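Fikus Two-Arm Sorting Station
Bench unit for mixed returns, gift packing and small-order sorting

Fikus is a two-arm station that works at an ordinary table. It takes mixed items off a tray and puts them into baskets or bins, one item at a time. It was built for packing rooms where the goods change every few hours and nobody wants to rebuild a line for each new product.

The station has been in daily use at the Zisley packing room in Skakolside since April. Zisley sends out gift baskets, so soft goods, boxed goods and food items come across the same tables.

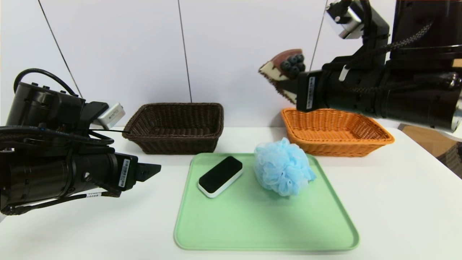
Each arm has its own gripper and its own camera, and either arm can finish a job without the other. Most sorting is done with the arm closest to the target basket. The second arm holds back until there is something on its side. Operators can set this in the job menu or leave it on automatic.

What changes for the people at the bench

Before the station came in, a shift at Zisley meant one person standing at the tray for the whole shift, reaching across the table and back. That person now sets up the jobs, refills trays, checks finished baskets and takes over when the station stops and asks. The reaching is mostly gone. The deciding is still there: which basket a damaged item goes to, what to do with a product the station has not handled before, when to pull a tray and start over.

Head count at the benches stayed the same. Two jobs were rewritten, and both went up a pay grade. Training takes three shifts. The first is spent with the station switched off, learning where hands may and may not go.

The room also had to change some habits. Trays go down in the same area each time. Baskets stand behind the tray, with a gap between them. Bags and coats stay off the work table.

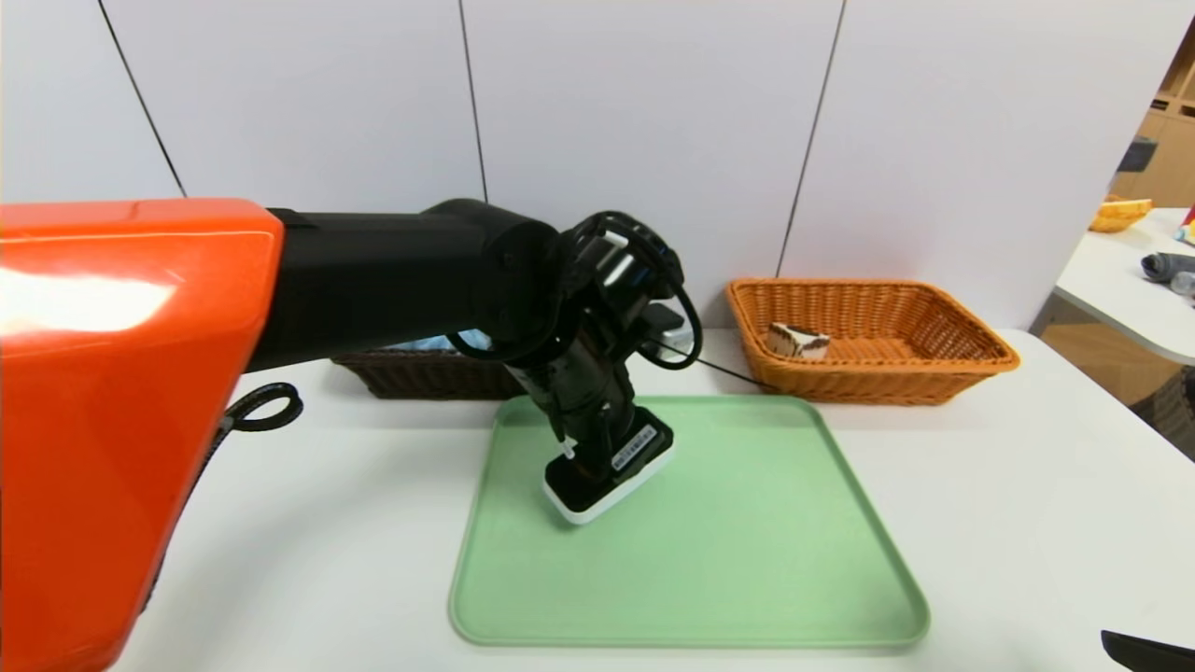 Costel Đorđević thinks the page should be clearer about pace. The station is slower than a good packer in the first hour of a shift, he says, and anyone buying it for speed alone will be let down. Where he sees the difference is late in the day, when people are tired and the station is still going at the same rate. He would also like the stop button moved to the front edge of the table, and he has asked for that twice.

The front-mounted stop button is now an option on new orders. It can be fitted to stations already in use during a normal service visit.

Grippers and wear

The fingers are a wear part. Keep a spare pair on site. Changing a pair takes one person and one hex key, with the power locked out. Wipe the fingers at the end of each shift and look at the inner faces for built-up residue, which can make light items stick on release.

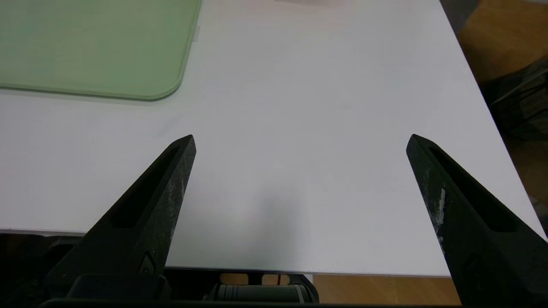
Food items need their own finger set, kept apart from the general set. Do not swap sets in the middle of a job. The station asks for the finger type at startup and will not run a food job until the operator confirms it.

Ordering

Station, two arms, cameras and controller: part 1763
Spare finger pair, general use: part 683
Spare finger pair, food use: part 700
Front stop button kit: part 200

Tables, trays and baskets are not included. Sales and service are handled by Betancur. Site visits are booked through the service desk, and a packing lead should be present along with the site manager.

Page updated 1/31/25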